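Bulludach questions the value of "smart sorting" claims, publishes its own returns figures

20/09/2018

Bulludach, the household goods reseller, today published the results of a seven-week trial of mixed-bin sorting at its returns room, and says the method deserves a good deal less excitement than it has been getting.

Mixed-bin sorting has been promoted to small resellers since July as a cheaper way to handle returned and unsold goods. Items of every kind go into one open bin and are picked out one at a time, with no sorting by type beforehand. Suppliers of bins and shelving have made large promises about time saved. Bulludach wanted to see whether the promises held up in an ordinary room with ordinary stock.

They held up in part. Over the trial, 693 items went through the mixed bins. Of these, 145 had to be handled a second time, mostly soft goods that had been put on the wrong shelf or folded in with something else. The company's older method, with separate tubs for clothing, boxes and loose parts, was not run side by side, and Bulludach does not claim that the trial settles which is better.

"We were told this would change how we work," said Aleksandra Stępień, head of returns at Bulludach. "What changed is that we bought new bins. Some of the picking went faster. Some of it went slower, and the slow part was always the same sort of thing, a sock or a cloth that had got itself under a box. I would want to see a lot more before I told another shop to spend money on it."

The bins came from Sukimex, which supplied 28 of them for the trial at its standard price. Bulludach received no discount and no payment. The bins themselves drew few complaints. Staff liked the open top and the hard, plain floor, against which small items are easy to spot. They were less happy with how much noise a hard plastic part makes when it is dropped in.

The trial also looked at how full a bin should be. Supplier leaflets recommend filling to the rim. Bulludach found this to be poor advice. A bin with only a few things spread across the floor was easier to work from, even when a long box, a flat sock and an odd-shaped plastic part ended up lying right against each other.

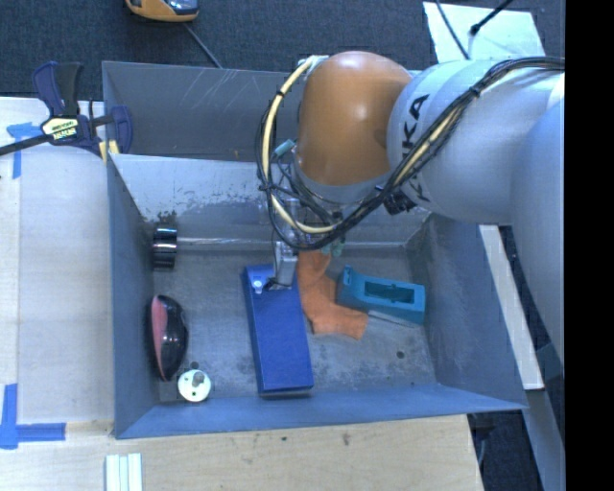
Kenta Higuchi, who keeps the stock records, is doubtful about the time savings quoted in sales material. "Those numbers start when the hand goes in and stop when it comes out," he said. "They leave out filling the bin, emptying it, and walking back with the thing you put in the wrong place."

Bulludach will keep mixed bins for boxed goods and hard parts. Clothing and other soft items will go back to separate tubs. A planned order of further bins for the second returns room, at Duda, is on hold.

The company's notes from the trial are available on request from the Bulludach press office. They include the weekly counts and the list of items handled twice.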